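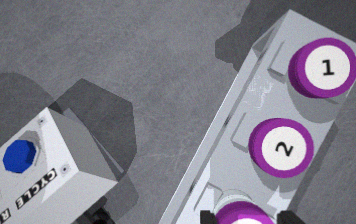 Figure 2. Rendered view: rack (right), control box (left), and the open strip of floor between them.

Search this journal
Advanced search

November
Sum-yee Lam

3. Dust on plant room floors

3.1 Background

Fine dust on the floors of equipment rooms has mostly been studied as a filter problem. Building operators track how fast the filters load and replace them on a schedule, and the dust that gets past the filters, or that never reaches them, is left to the cleaning crew. Liao took a different approach and treated the floor as the place where most of the dust ends up and where most of it starts again. We follow that approach in this section. The question is how the width and direction of open floor between large pieces of equipment affects where dust settles, and whether a cleaning route planned from that pattern does better than a route planned from the room drawing alone.

The work was done at the Skalleston site, a former textile mill that now houses pumps, air handling units, and electrical equipment on two levels. The mill floors were poured in stages over many years. The finish changes from room to room, and in a few rooms it changes halfway across. The older concrete sheds a fine gray powder under foot traffic. Sealing was tried in the lower level before our study and had worn through at the doorways by the time we started.

3.2 The floor model

Each room was represented as a flat surface with solid blocks standing on it. Equipment was reduced to its outline and height. Pipes above head height were left out, as were cables, hoses, and anything on casters. The floor was given a roughness value taken from hand samples, and the same value was used for the whole room unless there was a visible change in the finish, in which case the room was split in two.

The open floor was then divided into strips. A strip is any run of floor with equipment or a wall on both sides and no obstacle in it. Strips were sorted by width and by whether both ends were open. Figure 2 gives the general idea. Diagonal placements caused some trouble at first, because the original grid followed the walls and cut slanted edges into steps. Dust in the model collected in the corners of those steps, where no real corner existed. We rotated the grid to follow the longest edge in each room, and the false deposits went away.

Air movement came from supply and return readings taken with the doors closed. We did not try to model people walking. Foot traffic was added as a separate source term along the strips, with more weight given to strips that joined two doors. This is a crude treatment, and Section 5 returns to it.

3.3 Floor samples

Samples were collected with adhesive sheets, 30 to a room, laid out before the evening shift and lifted the next morning at 6:00 a.m. Half were placed in the strips and half against the bases of equipment. The sheets were pressed, covered, and weighed at the lab bench in the old dye house. Sheets that had been stepped on were kept but marked, and the results below are given without them.

In all, 1580 sheets were usable. A first batch had to be thrown out because the cover film pulled material off the adhesive when it was peeled back. The replacement film, supplied by Granura, released cleanly, and all of the results reported here come from sheets covered with it. Damp was a smaller problem. Sheets near the sump on the lower level sometimes curled at the corners, and those spots were sampled again after the pump had been off for a night.

3.4 Results

Dust was heaviest along the bases of equipment and lightest in the middle of wide strips, as expected. The width of the strip mattered less than whether its ends were open. A wide strip closed at one end held more dust than a narrow strip open at both. The difference was clear on both levels and did not depend on the floor finish, although the older concrete had more dust overall.

The model put the heaviest deposits in the right place in most rooms. It did poorly in 5 rooms, all of them on the upper level along the north wall. These rooms have tall windows that do not close fully, and the supply and return readings miss the draft that comes in under the sashes. When the draft was entered by hand as an extra source, the predicted pattern moved toward the samples but still placed too much dust near the doors.

Clavell reported that dust in warehouse aisles tends to gather on the side away from the main door. We looked for the same effect and did not find it. The Skalleston rooms are much smaller than warehouse aisles, and most have doors on more than one side, so the two results may not be in conflict.

3.5 Cleaning routes

Two routes were tried in each room. The first followed the room drawing and covered the open floor in straight passes. The second began at the closed ends of strips, worked along the equipment bases, and finished in the open middle. Both were done by the same crew with the same vacuum. The second route took roughly the same time and left less dust at the bases, where the earlier samples had been heaviest. In the open middle there was no difference we could measure.

The crew preferred the second route in the smaller rooms and disliked it in the pump hall, where it meant dragging the hose back across ground they had already covered. A mixed route for the pump hall is described in Section 4, along with the schedule used on the lower level after the sealing was renewed.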